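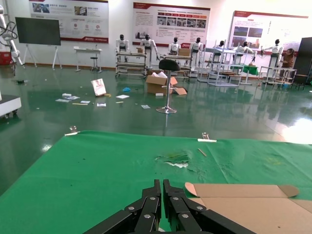
Home | Guides | Shipping | Contact

Cutting Postage on Small Parcels

Most advice on this comes from people selling boxes. I'm not convinced by much of it. Start by weighing the packed item, tape included.

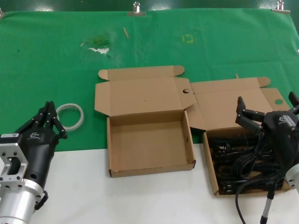
Two open cardboard boxes with low walls.

Next, compare rates at your real weight. Folleo claims its calculator always finds the cheapest one. On my 118 parcels in July it didn't.
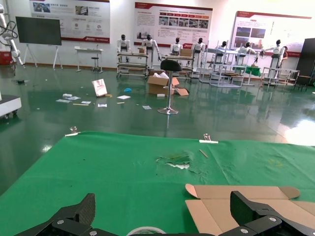 Clear tape and a box laid flat.

Skip the "discount" plans unless you ship 2,000 a year - do the math first.
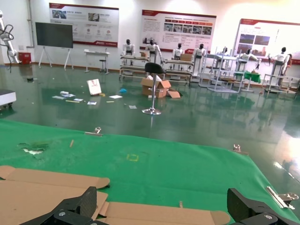
Buying cartons in bulk saves less than sellers say. Price the shelf space too. Blanks with rounded tabs like these store flat, so measure the sheet unfolded before ordering.

Print this page | E-mail this page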